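**Wanted: two people who can put small things away and still like each other at the end of it**

Odley Flats is looking for a pair of part-time room sorters, starting in August. We look after 133 furnished rooms on Grerkow Street, and every summer a good many of the people in them go home, sublet, or move two floors up because of a view they saw once. Their big things go with the movers. Their little things go with you.

By little things we mean hair ties, bracelets, chargers, lids that have lost their boxes and boxes that have lost their lids. You'll spread them out on the bed, work out with the tenant what goes and what stays, and pack what goes. Some tenants will help. Some will sit in the doorway and tell you the story of every bracelet, and you'll be paid for that too.

**What you'd be doing**

- Sorting and packing small belongings, up to 11 rooms a week in the busy stretch
- Finding a box of the right size. Our store room has nearly 2,463 of them, in no order, and we'd love it if you had feelings about that
- Labeling in handwriting a stranger can read
- Folding blankets and bedspreads, fringe included
- Leaving phones face up where their owners will find them, and never in a box

**What we need from you**

You should be able to untangle a necklace without sighing. You should know that a scrunchie is not trash, however it looks on a given morning. Experience in retail, theater wardrobe or being somebody's older sister all counts. You don't need a car, but the nearest bus stops at Benítez Market and the hill after that is no joke.

We don't need a cover letter about your passion for organization. Tell us what's in your top drawer and we'll take it from there. 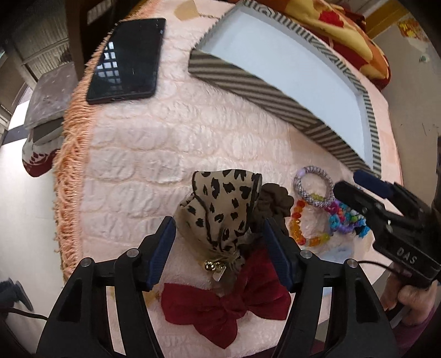
**Valentina Domínguez**
*Head of Rooms, Odley Flats*

An open, striped box or lid near a leopard-print scrunchie or hair bow is a fair sample of the work. If your first thought was that the scrunchies should go in together and the bracelets should get a pouch of their own, please apply. If your first thought was about the bedspread, please also apply, as we have a laundry opening coming up.

**Pay and hours**

$1,325 a month for mornings only, 8:30 to 12:30, with lunch if you stay for it. The contract runs through Cendum, who do our payroll and will ask you for the same form twice. Send it twice.

**How to apply**

Leave a note for Vicente Mansilla at the front desk, or phone the desk before noon and ask for him. Include two references, one of whom should have lived with you. Pairs who already know each other may apply together, but we'll talk to you separately. Trial mornings are paid.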